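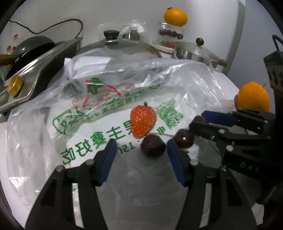
How I Sort and Keep Cherries (and the Other Fruit That Comes Home With Them)

I buy way too much fruit in February. The cherries at Dwivedi are 12 dollars a bag right now, so when I do splurge I want every single one to get eaten, and that means ten minutes of sorting before anything goes in the fridge. My neighbor Sarla Rathore taught me most of this, and I've messed with it a little.

You'll need a flat spot on the counter, a couple of paper towels, and a shallow container with a lid. Spread out an old plastic bag first. Fruit bags from the store are great for this! Cherry juice stains like crazy, and a bag can go straight in the trash when you're done.

Step 1. Tip the fruit out gently and spread it so nothing is piled up. If you've got a few kinds mixed together (I usually do), pull the strawberries to one side.

Step 2. Pick up each cherry and turn it all the way around. You want it firm, with no splits near the stem. Dark ones are usually the sweetest, but they can hide a soft spot, so give them a light squeeze. Leave the stems on! Pull them off now and you open a little hole where the juice leaks out and mold gets in.
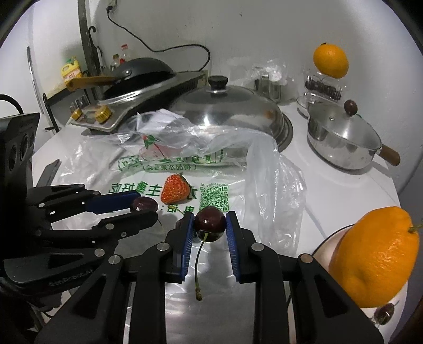
Step 3. Soft but not moldy goes in a bowl for right now. I eat those standing up at the stove while dinner cooks, or they get pitted and stirred into oatmeal. Anything fuzzy goes out, and so does whatever it was stuck to.

Step 4. Line the container with a paper towel, lay the cherries in one or two layers, put another towel on top and close it up. Don't wash them yet. Rinse a handful in cold water when you want some.

Strawberries get the same treatment in their own container, leaves on, but eat them first. Oranges can sit out on the counter for days, or go in the crisper drawer if your kitchen runs warm like mine.

Mine keep almost a week this way. Change the towel if it feels damp.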